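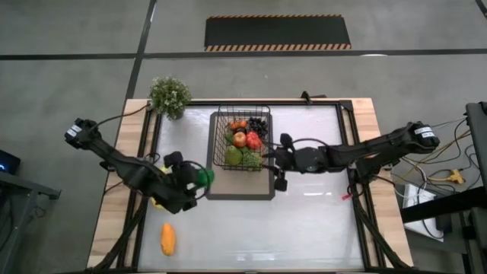 Open Day at the Verbeke Paper Mill

In April I went with my colleague Kartini Lubis to the open day of the Verbeke mill, outside Gresedari. I bind books for small libraries, and I have bought their endpaper for many years without knowing how it is made. The bus from the station leaves us at the wrong side of the river, so please take the footbridge behind the post office and not the road.

The gate opened at nine. We received a paper badge and ear plugs, and we were put in the second group. Our guide was Cempaka Osman, who works in the finishing hall and speaks quickly, but she repeated everything when a person asked.

The pulp room

The mill does not cook wood. It buys cotton linters in pressed sheets and beats them with water in a long oval tub. The smell is mild, like wet laundry. Ms. Osman let us put a hand in the pulp before and after beating, and the difference is very clear: first it feels like soup with threads in it, later almost like yogurt. One beating takes most of the morning for the heavy grades.

The machine

They have only one paper machine, and it is slow. It makes 431 kilograms in a normal shift. A bigger mill would laugh at this number, I think, but for a sheet which must fold 4000 times without breaking it is a good result. I asked about grain direction, because in the last two years some of my endpapers arrived cut the wrong way. She answered that the small format is cut from the ends of the roll and is sometimes turned to save paper. From now on I will write "grain long" on every order.

Finishing and the sample room

I liked this part the most. Two women check sheets by hand against a window, and they turn each one with a small movement of the wrist that I tried and could not do. The sample room has drawers up to the ceiling with 274 colors, also some which are no longer made. Kartini found the old gray-green we used for the parish registers. It is not coming back, the pigment is too expensive.

Lunch and the shop

Lunch was lentil soup and bread in the canteen, included in the ticket. The shop sells offcuts by weight, and I bought too many. The cash desk does not accept cards. Wear closed shoes, the floor in the pulp room is wet everywhere.

The next open day will be in October. Groups are small, and it is better to write to the office early.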